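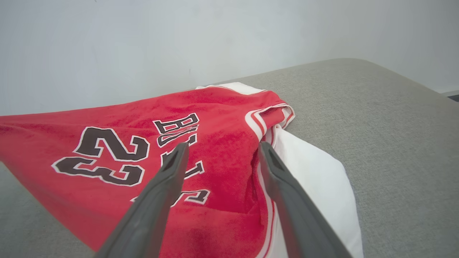
Ob der Greifer denn auch mal etwas Hartes anfassen dürfe, wollte Fanel gleich zu Beginn wissen, Würfel zum Beispiel, die hätten wenigstens Ecken. Allgemeines Gelächter, und ich hab mitgelacht, obwohl ich Würfel inzwischen wirklich langweilig finde. Einen Würfel greift man, und dann hat man ihn. Stoff macht jedes Mal etwas anderes!

9.4.26

So, jetzt der Reihe nach, bevor ich alles vergesse. Heute war der lange Termin in der Robotik-AG, und ich bin erst nach Hause gekommen, als das Abendessen schon kalt war. War mir völlig egal. Ich sitze hier mit der Schüssel neben dem Heft und schreibe mit der linken Hand fast ins Gulasch.

Unser Projekt heißt seit heute offiziell Grokcombe. Der Name stand seit Wochen an der Tafel, keiner weiß mehr, wer ihn hingeschrieben hat, und jetzt steht er im Anmeldeformular für den Wettbewerb in Gradska. Im Mai müssen wir abgeben, Kategorie »Haushalt und Alltag«. Aufgabe: ein Kleidungsstück, das irgendwie hingeworfen daliegt, aufnehmen und halbwegs ordentlich zusammenlegen. Zusammenlegen klingt so harmlos. Meine Mutter macht das, während sie telefoniert.

Wir haben mit dem roten Trikot weitergearbeitet, dem mit der 23. Ich mag das Ding als Übungsstück sehr, weil es so viel hat, woran man sich orientieren kann: die dicke Zahl, den Schriftzug BULLS, die weißen Streifen am Armloch. Genau der Schriftzug bringt unser Programm aber auch durcheinander. Es sucht nach Kanten, und so ein Buchstabe hat nun einmal prächtige Kanten. Also hält es das B für einen Saum und will dort zugreifen, mitten auf der Fläche! Beim ersten Mal haben wir noch gerätselt, beim zweiten Mal war es klar.

Dann kam die Idee mit dem Armloch. Der Rand wölbt sich nämlich hoch, wenn das Trikot zerknautscht liegt, und bietet sich geradezu an. Wir haben lange gestritten, ob man die Finger längs oder quer dazu stellen soll. Ich war für quer, weil man dann beide Lagen auf einmal erwischt. Die Gegenseite meinte, genau das sei das Problem, man wolle ja nur eine. Stimmt schon. Aber eine einzelne Lage Stoff zu fassen, ohne die Unterlage mitzukneifen, das ist wirklich fies, und das Polster gibt auch noch nach, wenn man draufdrückt. Auf einer Tischplatte wäre vieles leichter. Im Reglement steht allerdings ausdrücklich »weiche Unterlage«, also üben wir weich.

Abends im Kopf habe ich immer noch diese Bewegung: runter, schließen, ein kleines Stück anheben, warten, nachschauen, ob etwas hängt. Das Warten haben wir heute eingebaut und ich bin ein bisschen stolz, es war mein Vorschlag. Vorher ist der Arm sofort hochgefahren, und wenn der Stoff rausgerutscht ist, hat er trotzdem ganz feierlich nichts gefaltet. Jetzt bleibt er kurz stehen und vergleicht. Hat er nichts, geht er zurück und versucht es 4 Zentimeter weiter. Klingt simpel, hat uns den halben Nachmittag gekostet, und dann lief es - ich bin vom Stuhl aufgesprungen und hab mir das Knie am Tischbein gestoßen. Blauer Fleck, groß wie eine Pflaume.

Unsere Sammlung mit Greifversuchen ist damit bei 352 angekommen. Das sind alle, auch die misslungenen, und gerade die misslungenen sind nützlich, wenn man hinterher etwas daraus lernen will. Ich hab angefangen, zu jedem einen kurzen Satz dazuzuschreiben. »Zu flach.« »Zu früh zu.« »Fast!!« Fast kommt ziemlich oft vor. Unser Vorbild dabei ist der alte Bericht aus dem Þórarinsdóttir-Projekt, den wir im Herbst alle lesen mussten (ich dreimal, weil mein Englisch an den technischen Stellen aussetzt). Die haben damals mit Handtüchern angefangen. Handtücher! Rechteckig, ohne Löcher, ein Traum. Ein Trikot hat oben ein Loch und links und rechts eins und unten ist es sowieso offen, und wo davon gerade welches liegt, sieht man im Knäuel auch als Mensch nicht sofort.

Noch offen: Die Finger haben innen diese Rillen, und ich überlege, ob man dort einen dünnen Gummistreifen einkleben könnte. Mehr Reibung, weniger Druck. Muss vorher fragen, ob das im Reglement erlaubt ist. Außerdem will ich die Griffhöhe noch einmal nachmessen, ich glaube, wir sind immer ein paar Millimeter zu hoch. Und Kabelbinder mitbringen, die langen.

Zum Würfel hab ich Fanel übrigens versprochen, dass wir nach Gradska einen ganzen Nachmittag lang nur Würfel greifen. Mit Ecken. Bis dahin bleibt es beim Trikot, und nächstes Mal fangen wir gleich wieder beim Armloch an, diesmal längs.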